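Chapter 5: Where the Colour Goes

I've taught glazing for years and I still get a thrill opening a kiln! Colour is mostly light playing tricks on us. 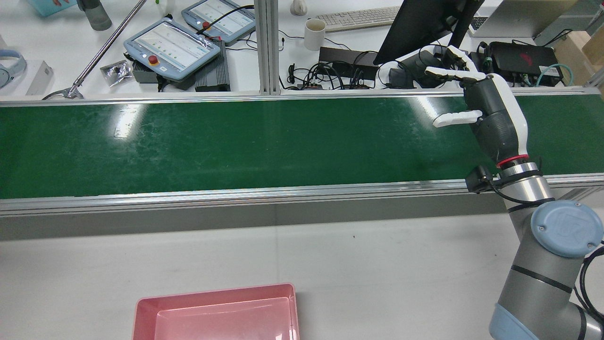 Why does a glaze look darker on a dark clay?
Light passes through the glaze, and the clay underneath soaks up more of it.

Try it on two test tiles before you read on.
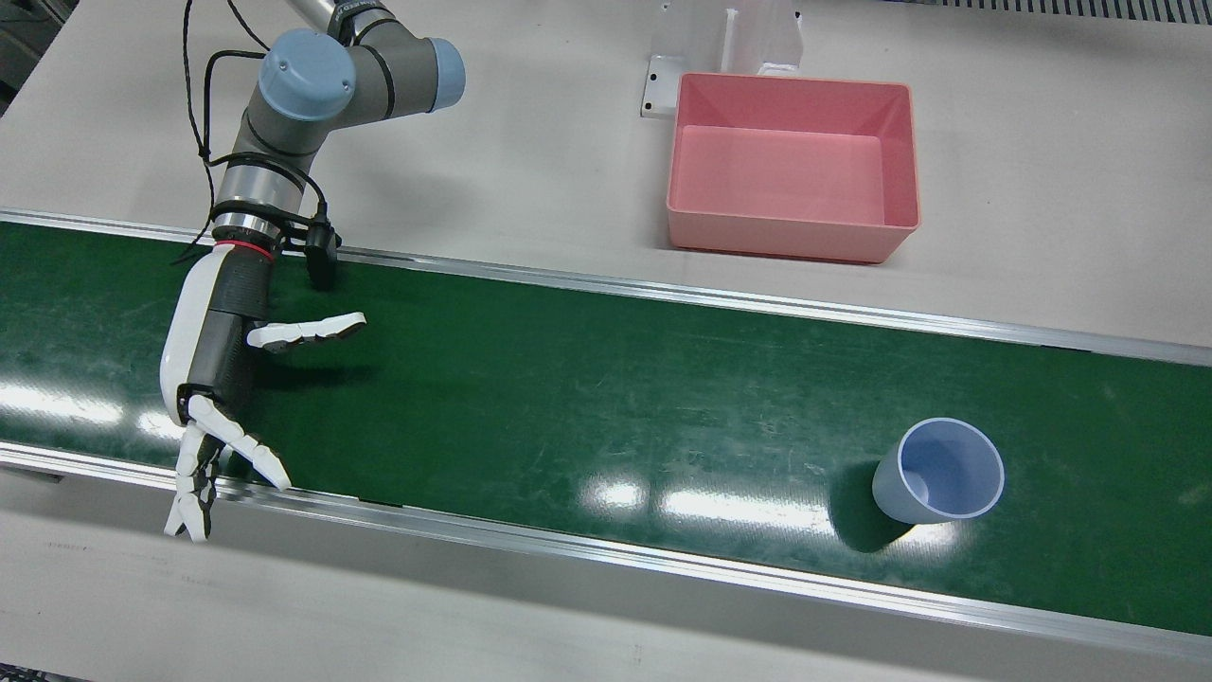

Glossy glazes bounce light straight back (matte ones scatter it). Think of pale blue caps beside grey metal, and how your eye runs to the blue. I use that on every rim.

Next, mixing.

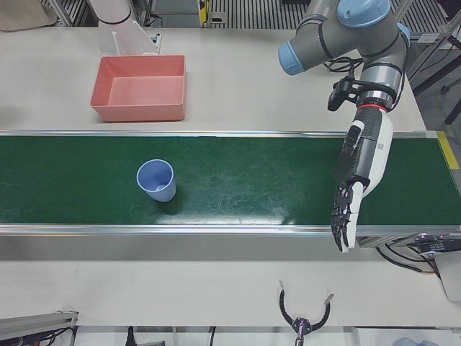

Department of Ceramics, Sternis College
Weigh out 143 grams of base and stir in your stain.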